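Clothing Storage in a Small Home: Notes on the Guvura Residence

The following notes concern the sorting and storage of clothing in a one-bedroom apartment. They are published on this personal page for the benefit of friends and former colleagues who have asked how the work was arranged. The apartment is on the fourth floor of the Guvura building and has one closet, which is shared by two adults.

The closet measures 14 inches deep at the shelf. It was built for linens, and a standard hanger does not fit inside it with the door closed. For this reason the household keeps very little on hangers. Shirts for work are hung on a rail in the bedroom, and all other garments are folded and placed in boxes or drawers.

Until December, folding was done on the bed. The bed is soft and is also where the clean laundry is set down, and the two uses interfered with each other. Folded items were regularly covered by unfolded ones. The work has now been moved to the wide green seat along the living room wall, which is low, broad and close to the hallway.

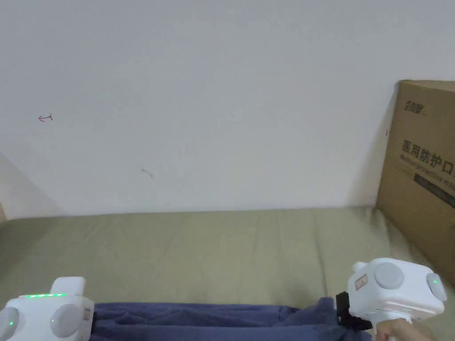 Khôi Hoàng
Author and Resident, Guvura Apartments

The seat is covered in olive-green cloth, and the cloth wrinkles. It is pulled straight before each session. Dark items in particular, such as anything in navy, are easy to see against it, and lint can be removed before the item is put away. Residents who intend to fold on upholstery should vacuum it first.

Garments are handled one at a time. Each is laid out lengthwise, smoothed from the center toward the ends, and checked at the seams. Pockets are emptied at this stage. Pants are folded in half along the length and then in thirds. Sweaters are folded with the sleeves behind, and are never hung. Household cloths are folded to the width of the shelf and stacked with the fold facing out.

Items requiring repair are set aside in a separate pile. Our experience has been that this pile grows when it is kept out of sight, and it is therefore left on the chair by the front door until it has been dealt with. Alterations are taken to Đào, a small tailoring shop on the ground floor of the next building. The shop does good work on hems. It does not replace zippers on outerwear.

With respect to containers, the household has made use of cardboard cartons wherever possible. Corrugated cartons of the kind used for medical supplies are well suited to clothing. They are stiff, they stand upright against a wall without support, and most will fit under a bed. Before a carton is used, it should be opened and wiped out with a dry cloth, and any loose tape should be removed. The original printing may be left as it is. A paper label giving the contents and the season should be attached to the short side, where it can be read once the carton has been pushed into place.

Plastic bins were also considered. A set from Curier was purchased last year and returned. The lids bowed when a second bin was placed on top, and the bins were one inch too tall for the bed frame. The company accepted the return without difficulty.

The following schedule is now observed. Everyday clothing is folded on the evening it is washed. Seasonal clothing is exchanged twice a year, in April and in October. Bedding is reviewed once a year. A garment that has passed through two seasonal exchanges without being worn is placed in the donation bag. My wife maintains a short list of exceptions to this rule, which includes her graduation dress and a raincoat of mine that I would gladly have given away.

Donations are delivered to the Prercombe exchange, which receives clothing in the mornings and closes its counter at noon. Clothing must be clean and folded. Shoes are accepted only in pairs tied together. Pillows are not accepted. The exchange does not provide bags, and donors should bring one that they do not expect to have returned.

Two matters remain open. The first is winter coats, which are too bulky for any carton we presently own and continue to occupy the back of the bedroom door. The second is the wall behind the seat, which has picked up a few small marks, including a little red one on the left that resembles an arrow with two heads. A damp cloth will be tried first. The building office keeps leftover wall paint, and a small jar can be requested at the front desk if the cloth is not sufficient.

Correspondence from readers who have found a satisfactory method of storing coats in a shallow closet would be welcome.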